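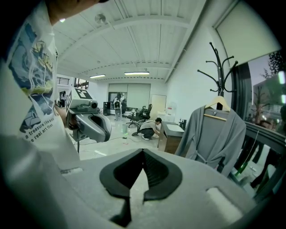

I'd been meaning to get out to the Prirau open day for ages, and this September I finally got my act together and went. It's the end-of-term do for the student robotics project, the one my nephew joined last year and hasn't stopped talking about at family dinners since. I arrived a bit after ten, couldn't find the right stairwell, went up the wrong one, had a nice chat with a bloke fixing a printer, and came down again.

The project is called Eler and it's all about teaching a robot to do household jobs by showing it. The students don't write out every movement. They pick up a pair of hand-held grippers with little cameras on top, do the job themselves, and the recordings go off to train the arm. So a lot of the work looks like people wandering round an office squeezing claws at things, and I mean that in the fondest way! The grippers have black rubber finger pads that come together in a V, and black-and-white square markers so the software can work out where each one is. I'd pictured something much more fiddly.

Erdal Toprak runs the club side of it and he was very patient with my questions. Their target for the year is 2000 recordings and they were sitting on 1072 when I visited. Folding is the slow one, he told me. A good recorder can get through a heap of cup-and-saucer runs before lunch, but tea towels take forever and half of them get thrown out in the checking. (The checking is done by first-years. It was ever thus.)

They let visitors have a go after morning tea. I was dreadful. You can't feel anything through the pads, so you're going by eye the whole time, and I kept squeezing far too early. My job was to move three pegs from a tray into a mug and I got one in, one on the floor and one somewhere under a desk. A girl of maybe ten went after me and did the lot first try - her mum was very gracious about it.

Then it was over to the other end of the building for the arm itself, which had been lent by Flurosico for the semester. It did the peg job four times while I was watching and fumbled once, which puts it well ahead of me. Virgil Văduva, who looks after the training side, said the first version had learnt from only 400 recordings and used to stop dead whenever somebody turned the lights off. They've been recording in different rooms and at different times of day ever since.

If you're thinking of going, parking is hopeless, so get the bus to Kordestani Street and walk up the hill. Wear flat shoes. The sausage sizzle was cash only and had run out of onions by noon, and the talks upstairs ran late, so I missed the one on grasping soft things, which I'd really wanted to hear. There were 3 stalls from other clubs in the foyer as well and I came home with far too many stickers.

COMMENTS

jacinta_m
My son's in second year and did the tea towels all winter. He won't fold one at home, mind you.

Pete R
Is it open to high school kids or just uni students? My daughter would love this.

Reply from author
Pete, Erdal said Year 10 and up can come along to the practice afternoons if a parent signs the form. Ask at the front desk!

wombatgully
Found the bus stop no worries but the hill nearly did me in. Agree about the onions.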